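Gevgate G2 Shooting Pad for Stickhandling and Off-Ice Practice

By Vasanthi Begum, June
Share 13 Comments 2

The Gevgate G2 is a synthetic shooting pad for hockey players who practice at home or in a rink's dryland room. It replaces the earlier G1 and uses a denser sheet with a smoother top finish. The pad is sold flat, in one piece, and does not roll.

The top surface is skate-free plastic meant for sticks, pucks and training balls only. Do not stand on it in skates. The sheet will score, and a scored sheet catches the puck on its edge. Players shoot from beside the pad in sneakers, with the blade and the puck on the surface. Left and right shots use the same pad, turned end for end.

Puck speed on a clean G2 is slower than on fresh ice. Our tester, Tormod Hellström, ran 1000 wrist shots on one pad over two weeks and found no change in glide after wiping it down. Black marks from rubber pucks and tape did appear, and most came off with dish soap and warm water. Snap shots wore the pad more than wrist shots did – the blade comes down harder and always in nearly the same spot. Rotating the pad every 300 shots spreads the wear.

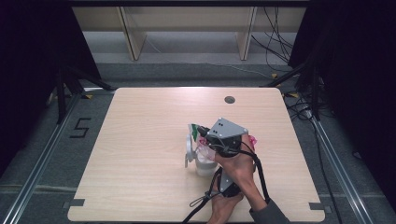

Setup takes a flat floor. Concrete, sealed wood and rubber matting are all suitable. Carpet is not, as the sheet flexes and the puck hops at the low point. On smooth concrete, fit the four corner grips supplied in the bag. They peel off without residue if removed within a season. Left longer, they may need a plastic scraper.

Store the pad flat or on its long edge, out of direct sun. A pad left leaning on its short edge can take a bow. A light bow will usually settle if the sheet is laid face down indoors overnight.

The G2 works with the Bramora rebounder and the Trurkdale passing rail. Both clip to the long side. The older G1 rail does not fit, and there is no adapter.

In the bag: one pad, four corner grips, one cleaning cloth. Pucks are sold separately.

Warranty covers cracking and delamination for 2 years in home use. Rinks and teams should write to Teguh Santoso at the Gevgate parts desk for commercial terms – they differ by country.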